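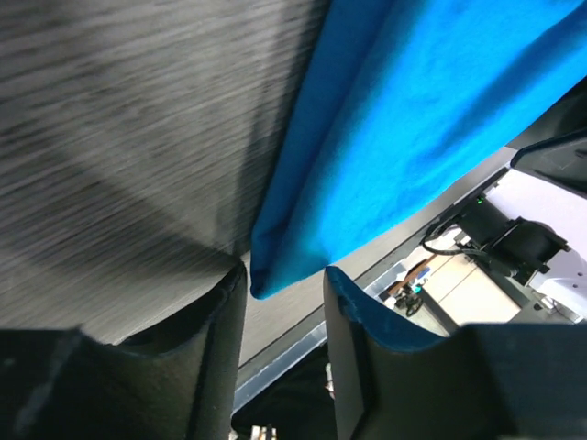 How long should a promotional video be? Short enough that a stranger would sit through it, and for most small businesses that means under a minute.

Section 4: Setting Up Your First Video Campaign in Fillent

You may have read that video sells anything to anyone. It doesn't. A dull offer is still dull when it moves. Fillent will put your clip in front of people and count what they do, and you should treat even the counting with some suspicion. Read the section through before you spend money.

1. Open Campaigns and choose New, then Video. Skip the welcome tour. It mostly advertises the paid plan.

2. Name the campaign. Use something you will recognize in June, such as Pondthorpe spring offer. "Test 2" is a bad name, and you will have several of them.

3. Upload your clip. MP4 is the safe choice. Other formats are accepted, but we have seen the sound drift after conversion.

Note: The preview player shows a lighter version of your file. If it looks soft, wait for processing to finish and check again before you export anything new.

4. Add captions. The Auto-caption button gives you a rough draft. Read every line. It turned Zurnano into "sir no no" in our own demo clip, and it did so with a confidence score of 9 out of 10.

5. Pick a thumbnail. Fillent suggests one and marks it Recommended. The label only means the still is sharp and bright. Choose the one that matches what the clip is selling.

6. Set the audience. Start with one town or one customer list. The Broad setting will find you plenty of viewers, most of whom have no use for you.

7. Set a daily limit and a total limit. Fill in both boxes.

Caution: A blank total limit means no limit. The campaign keeps spending until you pause it by hand.

8. Press Publish. Review can take until the next morning.

Reading the results

The big number on the dashboard is Views. A view is counted after two seconds, and autoplay counts too. Open the Detail tab and look at Completed and Clicked.

In the Rastogi sample account that ships with the software, the dashboard reports 539 views. Of those, 495 left before the end and 47 clicked the link. Some people clicked and then left, so the two figures overlap. Don't add them together.

Note: The Engagement Score blends several measures and the weighting isn't published. We would leave it out of any report — it can climb while sales stay flat.

To stop a campaign, open it and choose Pause. Archive only hides it from the list, and a hidden campaign still spends.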